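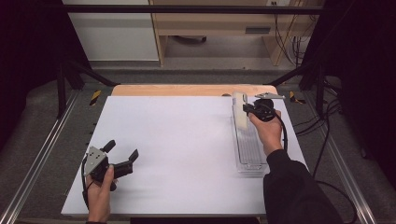 STENDTON - The team at Plirnholm has passed a milestone it has been working toward since April, and there were a good many smiles in the workshop when the count came in. The small firm now has 381 recorded examples of one modest job, the handling of flat white blocks and a clear plastic tray, and 375 of them have been judged good enough to teach its learning system, which goes by the name of Tazi.

The examples are made by hand, quite literally. A person stands at a white board set inside a metal frame, takes a black gripper in each hand, and does the job the way they would like a robot to do it someday - slowly, kindly, and with a fair bit of patience when a piece won't sit straight. Every attempt is saved from start to finish, and Tazi learns from the whole pile.

Four people share the work, trading places through the day so that arms and shoulders get a rest. Plirnholm says it is glad of the variety, as each person has a slightly different way of reaching for things, and a system that has only ever watched one pair of hands tends to be thrown by the next.

Of the good examples, 66 have been set aside and won't be used for teaching at all. They'll be kept back to check what Tazi has learned once the first round of training is over, and the team admits to being a little nervous about that day, in the way one is before a school recital.

Next on the list is a second job with smaller parts, to be run jointly with Prornus, also of Stendton. Recording is due to begin as soon as the new trays arrive.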